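Sidewalk robot in simulation treats drainage grate as a hole, local planner stops or swings toward the bus shelter

Posted in Perception and Navigation
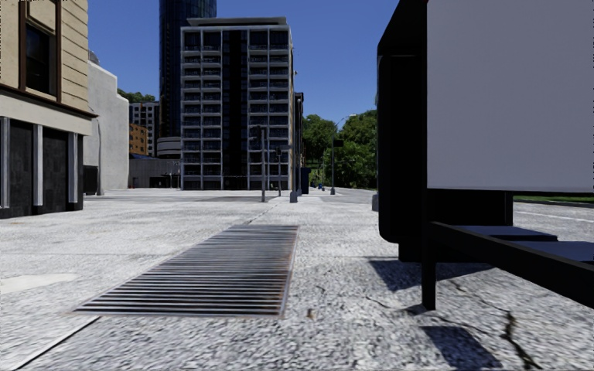

I'm running a delivery robot stack in simulation before we take it outdoors, and I've been stuck on the same stretch of sidewalk since November. The robot has a forward RGB camera, a depth camera and a 2D lidar. The local costmap is built from the depth point cloud, with a second layer fed by a semantic segmentation network (classes: walkable, road, vegetation, obstacle, unknown).

Two failures, both repeatable:

1. When the robot comes up to the metal grate set into the pavement, cells over the grate flip from free to lethal in the costmap. The global path runs along the grate, so the controller either stops dead or swings right toward the bus shelter.

2. If it swings right, the shelter's shadow gets labeled "unknown". I have unknown space set as non-traversable, so the robot is then boxed in and goes into recovery. It spins, the costmap clears, and the whole thing repeats.

Across 58 runs from the same start pose, 19 ended in recovery. The grate is a collision mesh in the world file, and I can drive over it by hand without any trouble, so physics is fine. I've tried raising the inflation cost scaling and lowering the max obstacle height. Neither changed anything. Map name is Murkesia if anyone else has it loaded.

Is this a segmentation problem, a depth problem, or planner tuning?

Bornireck

Salim Magesa

Two separate problems. Treat them separately or you will tune one against the other.

Start with the grate. Turn off the semantic layer entirely and replay a recorded run. If the cells still go lethal, it's geometric. I expect that's the case. Many grate models have real gaps between the bars with a pit or nothing at all underneath. The simulated depth camera returns points below ground level through the gaps, and if your layer has any negative obstacle logic it will mark a drop. Driving over it by hand tells you only about the collision mesh. The depth sensor is usually rendered from the visual mesh, and the two don't have to match.

What to check, in order:

- View the raw point cloud with the ground plane at zero. Look for returns below it inside the outline of the grate.
- Find the negative obstacle threshold. A single low return should not be enough to mark a cell. Require a minimum gap width, measured along the direction of travel, and compare it with your wheel contact patch. A gap much narrower than the wheel can be crossed. A curb drop or an open trench can't.
- Add a temporal filter. I use 7 consecutive frames before a cell goes from free to lethal on negative evidence alone. Keep positive obstacles immediate. The delay costs you stopping distance at real drops, so work it out against your top speed before copying my number.

Don't fix this by filling in the grate in the world file. You'll meet real ones outdoors.

Now the shadow. "Unknown" from a classifier and "unknown" from a costmap mean different things. The costmap sense is that no sensor has observed the cell. The classifier sense is that the network had low confidence on pixels it did see. If you write both with the same value, the planner can't tell them apart. Map low classifier confidence to a moderate cost instead, and let depth decide whether the cell is lethal. Flat pavement in shade has good geometry in simulation, and the robot should be able to cross it slowly.

After that, move the sun. Replay the same route with several sun angles and compare the semantic output with the ground truth labels, which your simulator can probably export.

Lirkby

had the same thing with the grate. set unknown as free and it went away

Charpentier

I wouldn't follow the suggestion to set unknown as free. It hides the shadow problem, it leaves the grate cells alone if they are already lethal, and it lets the planner route through space behind the shelter that no sensor has looked at.

Agree with Salim on the split. On the segmentation side, we fine-tuned on 3000 rendered frames with randomized sun position and pavement texture, and the shadow errors mostly went away. Cracks in the pavement took longer. Ours were labeled as obstacle whenever they crossed a hard shadow edge, so include some of those in the training set.

Also look at your recovery behavior. Clearing the whole local costmap after each spin throws away the evidence you need to choose a different path, and that's why you see the loop. Clear only outside a small radius, or drop the spin and back up a short distance first - the depth camera then gets a second look at the grate from a different angle.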